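Ulow charts – ticket: line graph blank after screen rotation
Status: open
Reported by: Esi Aidoo
Assigned: Berenice Cuautle

Esi: Line graph draws fine on first load. Rotate the phone and it goes blank. Axes still there, labels still there, no line. Bar graph on same screen is OK. No crash, nothing in the log.

Berenice: How many points in the series? And are you setting the data in onCreate or later?

Esi: 2000 points. Set later, comes back from the Zurkico feed. Tried a short series of 5, same thing so probably not size.

Berenice: OK can repro. View saves its state but the path gets rebuilt before the new width is known – so width is 0 and every point lands on the left edge. Bar graph measures again on draw, line graph doesnt.

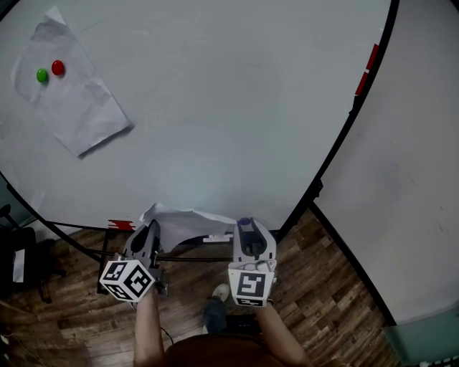
Workaround until I get a build out: call invalidate and then setData again once layout is finished. Ugly but works here on both test phones.

Esi: Tried it. Line comes back on the Dullent tablet. On the Hollmann phone it comes back but the fill under the line is missing.

Berenice: Fill is a seperate path, same bug. Moving both into onSizeChanged. Also found the cached paint was never cleared, fixed that too.

Esi: Will the animation replay on every rotate? Would rather it didn't.

Berenice: It will right now. Adding a flag, default off. Patch is on the branch, 2 files changed. Please test with the fill on and tell me what the Hollmann does.

Esi: Pulling it now, will post results after lunch.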